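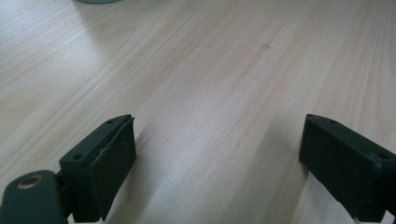 Progress Report to the Flondlow Fund
Project: Humidity control and drainage, Brerkari Reading Room
Prepared by: Delwyn Stubbs, project lead
Date: 7 Feb 2023

1. Status

Drainage work on the north side is complete. The ventilation unit has been installed and is running on its temporary settings. Replastering has not started. The project is within budget overall, with an overspend on excavation and an underspend on electrical work, both explained in section 5.

2. Drainage

The old clay drain along the north wall was found to be broken at the downpipe and blocked with roots beyond that point. The original scope allowed for clearing and patching. After a camera survey, the contractor, Mandagi, recommended full replacement on this run, and the change was approved by Shagufta Paracha on behalf of the fund before work continued.

The new pipe is laid to a steeper fall and discharges to the existing soakaway. The trench was backfilled with washed gravel to just below the damp-proof course. Ground level against the wall had risen over the years through repeated paving, and it has been lowered along the full length of the elevation. The side gate needed rehanging as a result.

The soakaway itself was not part of the survey. It accepted the full test flow with no backing up, but it has not been tested in saturated ground. An inspection is proposed for the end of the wet season.

3. Ventilation

The Joltero unit is mounted in the store room ceiling and ducted to the reading room and the map room. Supply and extract rates were balanced at commissioning. The map room duct was rerouted around a roof timber that did not appear on the drawings, which added a bend and a small loss of flow. The installer compensated at the damper.

Noise at the reading desks was raised as a concern by staff during the first week. The unit was running at its commissioning speed at that time. It has since been turned down to the normal daytime setting and no further comments have been received. Ningsih Tjoa is keeping the comment log at the front desk.

The control panel is presently set to run on a timer. Switching to humidity control depends on the wall sensor, which was supplied with the wrong connector and has been returned.

4. Monitoring

Data loggers are in place in both rooms and in the store. Readings are downloaded by Aisyah Oei and checked against a handheld meter. The store logger was first placed too close to the supply grille and its early readings have been excluded.

Relative humidity in the map room is falling but still rises overnight when the unit is off. Wall moisture readings have changed very little. This was expected, as solid brick of this thickness dries slowly, and the readings should not be used to judge the drainage work until July at the earliest.

Loose furniture remains pulled away from the north wall. Shelving on that side has been emptied and the books moved to the upper floor.

5. Budget

Excavation exceeded its allowance by $700, due to the extra pipe and disposal of the old paving. Electrical work came in under its allowance because the existing supply to the store room was adequate. No call on contingency is requested in this period.

6. Issues

Plaster. Ottmar Dreßler inspected the north wall and advised removing the cement-based plaster to a height of 40 inches and replacing it with lime. He found salts in 2 of the patches opened up. Lime plaster costs more per square yard and takes longer to cure, and the quotation is still awaited.

Access. The side path was closed for longer than planned while the paving was relaid. The ramp at the front entrance remained open throughout.

7. Next period

Fit the replacement wall sensor and change the unit to humidity control.
Obtain and submit the plaster quotation.
Strip the existing plaster on the north wall, subject to approval.
Continue logger downloads and issue the readings as a separate file.

A decision on the plaster specification is requested from the fund before the quotation expires.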